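Skakside bin picks - read me first

Hi! You've found the folder with the bin-picking runs from the Skakside cell. Before you train on any of it, please read the part about the stale grip flag, because it bit us and it will bite you too if you just load everything and go.

Short version: the gripper driver (we call it Brarnero, long story) was supposed to report whether the fingers had closed on something. For a stretch of runs in February it kept repeating the last good answer after a dropped connection. So the arm would come up with nothing in the hand, the log would say "held", and the episode got filed as a success. Ye-seo Maeng spotted it while scrubbing through brush picks late one evening - I had looked at the same episodes and seen nothing wrong, which still stings a bit.

The bad stretch covers 70 episodes. They're all still in here, in the folder called suspect, with their original labels left alone. Please don't "fix" them in place. If you relabel, write to a new file and tell me!

The objects are the usual household mix (soft toy, toy block, brush, sponge-like pad, small box), dropped into the sheet-metal bin and picked by the KUKA arm. The brush is the one I'd watch. The handle is thin enough that a closed hand and a nearly closed hand give almost the same finger readings, so the bad flag was hardest to catch there.
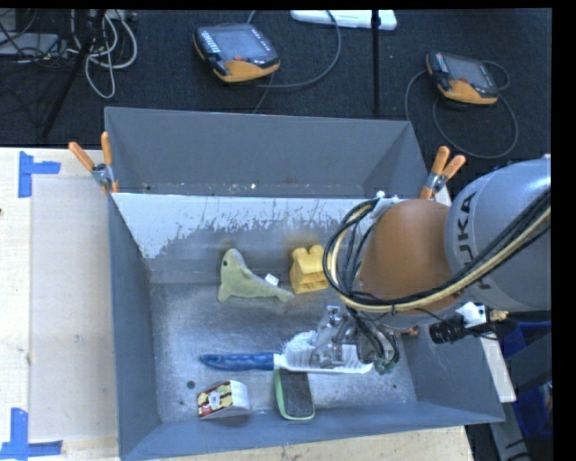
Can I still use the suspect episodes for anything?
Use them for the approach motion up to the moment the fingers start closing, and ignore the success field completely. The arm poses come from a separate log that never dropped out.

What changed: Vichien Wattanapong rewrote the check so a grip reading older than 2 seconds counts as unknown, and the run stops there. It's annoying when the network is slow - you'll see a few short episodes marked "unknown" - but I'll take annoying.

Still open: the old Surnance viewer shows "unknown" as a green tick. Use the newer one until I get to it.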